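Filed under: Kitchen A to Z > Pots & Pans
1/25/22 | by Capucine Picard

Saucepan

A saucepan is a round cooking pot with tall, straight sides, a flat bottom and one long handle. I've been writing these kitchen entries for a while and I put this one off, mostly since everybody already owns one and I figured there wasn't much to say. Well, I was wrong, and now I own too many of them.

The name is a little misleading. Early saucepans really were small things for making sauce, but the word spread to cover nearly any deep pan with a long handle. In the US you'll see them sold by the quart, and the 3-quart size is the one I'd hand to a person with an empty kitchen. It does rice, soup for two, boiled eggs and most vegetables. A saucier is the cousin with rounded sides, easier to get a whisk into. Once a pot gets big enough to need two loop handles, most stores call it a stockpot or a Dutch oven.
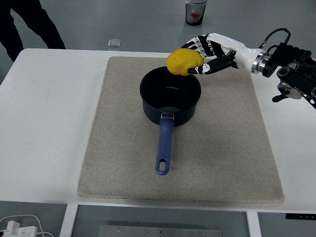
4 min read

Materials are where people start arguing. Copper heats fast and evenly, but plain copper reacts with acidic food, so the inside is usually lined with tin or stainless steel. Aluminum is light and cheap and also a very good conductor. Stainless steel on its own is kind of a poor one, which is why the nicer pans sandwich a layer of aluminum in the middle. Enameled pans are metal with a glassy coating baked on, and they come in every color you like (I have a green one from Lorkby that I bought at a yard sale in Skestdale, chips and all). Enamel is happy with tomatoes and vinegar. It is not happy being dropped, or going from a hot burner straight into cold water.

My friend Clémence Vidal cooks on a Renaud pan that was her aunt's, and she'll tell you the lid matters more than the metal. I go back and forth on that — a tight lid is great for rice, but I leave mine tilted for anything with milk in it.

For cleaning, warm water and a long soak fix most things. If you've scorched the bottom, simmer some water with a spoonful of baking soda for 20 minutes, let it cool and go at it with a wooden spoon. Skip steel wool on enamel or nonstick. Loose handles can often be tightened with a screwdriver, though riveted ones need a repair shop.

See also the entries on double boilers, milk pans and the Drosberg kettle, which I'm redoing in September.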